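# Verirach households invited to hand on good clothing before the summer changeover

Residents of Verirach are being asked to look through their wardrobes this June and set aside clothing that is no longer worn, as the town's seasonal textile collection opens at four sites.

The collection is run by the Drurkton Textile Exchange, which sorts donated garments at its depot on the Gidus estate and passes them to community clothing rails across the district. Last year's summer collection brought in 3,000 garments. Of these, 85 per cent were fit to be worn again, and the remainder were sent for use as cleaning cloths and filling.

The Exchange has said that demand for everyday clothing remains high, in particular for trousers, light jackets, school jumpers and plain shirts in adult sizes. Formal wear and heavy winter coats will be accepted, but storage at the depot is limited during the warmer months and donors who are able to keep such items until the autumn are asked to do so.

A short guide to sorting clothes at home has been issued with the collection timetable. It advises residents to work through one drawer or one rail at a time and to use the bed as a sorting surface, with the sheet left on so that lint and loose threads can be shaken out afterwards. Each garment should be picked up singly and checked at the seams, cuffs, pockets and buttonholes before it is folded. Clothes that have been bundled together for some months often hide small faults, and the depot would prefer to receive a smaller bag of checked items than a large one that has to be gone through again on arrival.
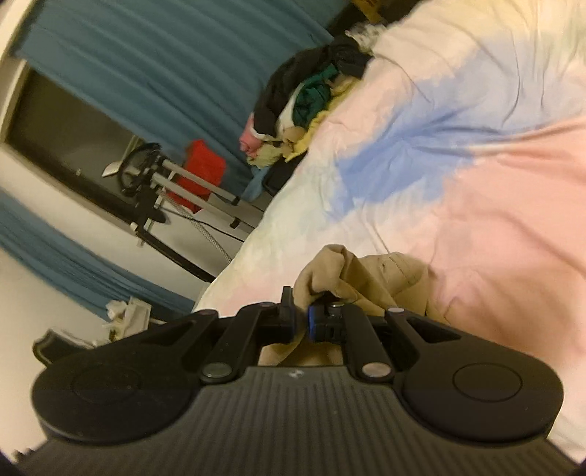 *A khaki-tan garment on a pastel sheet, ready to be checked and folded.*

Garments should be washed and fully dry. Damp clothing cannot be accepted at any of the sites, as a single damp item can spoil the contents of a whole sack. Ironing is not required. Buttons should be fastened where possible and zips closed, and belts should be taken out of their loops and packed separately.

Small repairs are no bar to donation. A missing button, a dropped hem or a short split in a seam can be dealt with by the mending group, which meets at the Kratochvíl Rooms. Items of this kind should be placed in a separate bag and marked "mending". Clothing with large stains, worn-through fabric or a strong smell of smoke should go into the bags marked "rags", which are available from each site without charge.

The guide also offers some direction on folding. Trousers are best folded once lengthways and then in three, with the waistband outermost so that the size label can be read without opening the garment. Shirts should be laid face down, with the sleeves brought across the back. Knitwear should be folded and never hung, and should be placed at the bottom of the bag. Residents who are short of time may simply lay clothes flat in the bag, provided that they have been checked.

Bags should be filled to a weight that can be lifted comfortably with one hand. Those handing in larger quantities, for example after a house clearance, are asked to contact the Exchange beforehand so that a suitable time can be arranged at the Gidus depot, where there is level access from the car park and a trolley may be borrowed.

The collection sites are as follows:

- the Kratochvíl Rooms, main entrance
- Verirach Library, ground floor lobby
- Drurkton Road Leisure Centre, beside reception
- the Gidus depot, loading door

All sites will receive bags until 4 p.m. Donations must be handed to a member of staff and should not be left outside overnight, where they may be damaged by rain. Bags left on the pavement will be treated as refuse.

Shoes will be taken in pairs, tied together by the laces or held with a rubber band. Bed linen, towels and curtains are welcome if clean. Pillows, duvets, carpets and electric blankets cannot be accepted, and residents should use the household waste centre for these items. Pockets should be emptied before bags are handed over. Keys, coins and travel cards were all found during sorting last summer, and any property recovered at the depot is held at its front desk for collection.

Residents who cannot travel to a site may ask for a doorstep collection. This service is intended for older people, those with limited mobility and households without a car, and requests should be made through the library enquiry desk. Places are limited and will be offered in the order in which requests are received.

Clothing from the collection will be made available on the community rails once sorting is complete. No referral is needed to use the rails and no charge is made. Printed copies of the sorting guide, including a large-print edition, may be obtained from the library and from the Kratochvíl Rooms during opening hours.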